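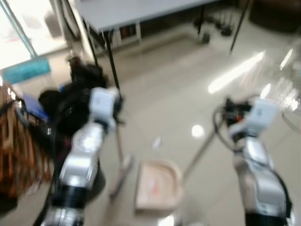
4.2 Fight length and viewer ratings

The sample covers 41 action films with a lead actor over the age of fifty. For each film we timed every hand-to-hand fight from the first blow to the last, leaving out car chases and shootouts. Ratings came from 1,342 viewer reviews posted on Indano, a review site where users score a film and write at least a paragraph to go with it. Reviews shorter than three sentences were dropped before coding.

Longer fights did not go with higher scores. Films with one long fight near the end did slightly better than films that spread the same amount of fighting over the whole running time, but the gap was small and disappeared when films from the Dravis studio were taken out. Dravis releases tend to hold back the main fight until the last act, and they also draw a loyal audience on the site. We can't separate the two effects with these data. The spread of scores by studio was plotted in Figure 1 in the previous section, and the Dravis films sit toward the upper end there as well.

What reviewers wrote was more useful than the scores. Many of them commented on whether they could follow who was hitting whom, and this came up more often than the choreography itself. Complaints about fast cutting were common even in reviews that rated the film highly. A smaller group mentioned the age of the lead, usually in a positive way - they liked seeing a character get tired, miss a punch or need a moment to stand up. 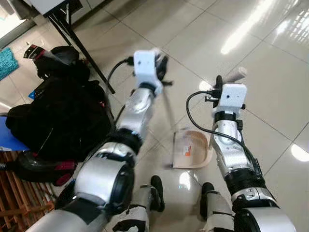 Stunt doubles were mentioned less often than we expected. When they did come up, the reviewer had usually noticed a shot from behind or a sudden change of angle. Two coders read these passages separately, and most disagreements were over sarcasm. A remark such as "he moves well for a man with no face" was coded as negative after discussion.

The villain also mattered. Reviewers who described the opponent as a fair match for the lead tended to describe the final fight as tense, whatever its length. We return to this point in Section 5, where the same reviews are sorted by how the opponent is introduced.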